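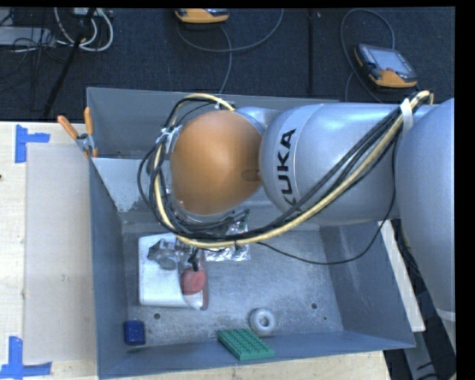
The Plindel picking station is the bin, side table and cable package that members of the Brarker workshop use for pick-and-place work with the large arm. It is a shop build, designed by Darius Surdu and put together over one winter by the people who wanted to use it. The station is offered to members by the session, and the drawings are available to anyone who wants to build the same thing at home for a smaller arm. Orange-handled spring clamps, like the one on the upper left edge of the bin, are part of the standard kit and are the only hardware that goes on the rim. The place position on the wooden table is a rectangular sheet with its outer corners marked in blue tape.

Bin

Open-top rectangular bin in grey sheet metal with tall walls. The right wall slopes outward toward the front corner, and a sloped panel separates a narrow compartment at the rear. The panel is there to return objects to the main floor when they are dropped high. Anything that gets past it stays in the rear compartment until it is removed by hand.

Inside length is 57 cm, measured along the floor. The floor is bare metal and is left that way. It scuffs and reflects overhead light, and both effects are worse with a fresh panel than with a worn one. Members who need a matte background should cut a liner to fit and take it with them at the end of the session. Do not glue anything to the floor. Keep the round floor holes clear of liner material; small fasteners fall through them, so use a closed liner for anything smaller than a coin.

The rim is deburred on the inside and outside faces. The corners are less well finished. Gloves are kept on the hook by the parts cabinet.

Objects

The station was specified for mixed objects of hand size: boxes, rings, foil packets, toy-brick plates, foam blocks. Members bring their own. A mixed load is a better test of a grasp routine than a bin full of identical parts, and the combination of a glossy ring with a crinkled foil packet will find most weaknesses in a depth threshold within the first few attempts. Thin plates leaning on the front wall are the hardest case for the standard approach path. The gripper comes down vertically and has little room between the plate and the wall. Horațiu Jitaru wrote a routine that approaches such plates at an angle; it is in the shared folder as plate_lean, with comments in the file header.

Maximum object mass is 4 kg. This is a limit of the gripper fingers and their mounting plate. The arm itself is not the constraint.

No glass, no open liquids, no loose powder.

Cable package

All lines to the tool run outside the arm in a single bundle, tied with straps at the shoulder and again near the wrist. External routing was chosen for access. A failed sensor line can be replaced without taking a cover off, and a member who brings a different gripper can add a line to the bundle and remove it afterward.

The cost is clearance. The bundle hangs below the arm and passes over the bin during most picks, and any line that leaves it will form a loop of its own. Before running a new path, step through it at reduced speed and watch the lowest point of the loop, in particular when the wrist turns toward the rear compartment. If the loop touches the rim at any step, retie it or change the path. Tape is not an acceptable repair on a moving line.

Straps are hook-and-loop at the shoulder. Replace any strap that no longer holds under a firm pull. Spare straps are in the drawer marked Crăciun, which is the name of the member who donated the cabinet and has nothing to do with the contents.

Side table

Light wood top, mounted at the left of the bin. The table carries the place position and nothing else during a run. Tape marks are for the people setting up; the program uses taught coordinates and does not look for the tape. If the sheet moves, put it back against the marks and check one place cycle before continuing. When the tape lifts, replace it on the same lines. A new position means a new taught frame, and the old tape comes off first.

The tabletop is not fixed to the bin. Leaning on it shifts the place position by a few millimeters, enough to matter when stacking.

Control

Handheld controllers stay outside the bin and off the table. Route their cables behind the bin, away from the front, and coil the slack. The enable procedure is covered in the induction and is not repeated on this page. Members who have not done the induction may attend a session but may not run the arm.

The Mirness script layer runs on a separate computer and sends picks to the arm controller one at a time. It accepts a grasp point, an approach direction and a place point. It does not plan around the cable loop — see above. Logs are kept for each session under the member's name, and the previous log is not overwritten.

Maintenance

The bundle and straps are inspected every 3,000 cycles. The cycle count is kept in the log header and on the sheet by the door, and the two should agree. If they do not, use the higher one. Finger pads are treated as consumables and are charged at cost.

Known issues: the front wall resonates when struck by a dropped object, which is loud but harmless. Depth readings near the rear panel are noisy in late afternoon light. The left edge of the rim has a slight bow that has not been corrected.

Revision of Apr 19, 2025: strap type changed at the shoulder; object mass limit lowered following the change of finger mounting plate. A replacement floor panel is planned for June. Bin length and mounting points will stay the same, so existing programs should need only a height check.

Booking

Sessions are booked in blocks of 5 hours, including setup and clearing. Leave the bin empty and the arm parked clear of the rim at the end of the block. Drawings, the cut list and the strap schedule are sent on request. Questions about the bin and table go to Darius Surdu, and questions about grasp routines or the script layer to Horațiu Jitaru.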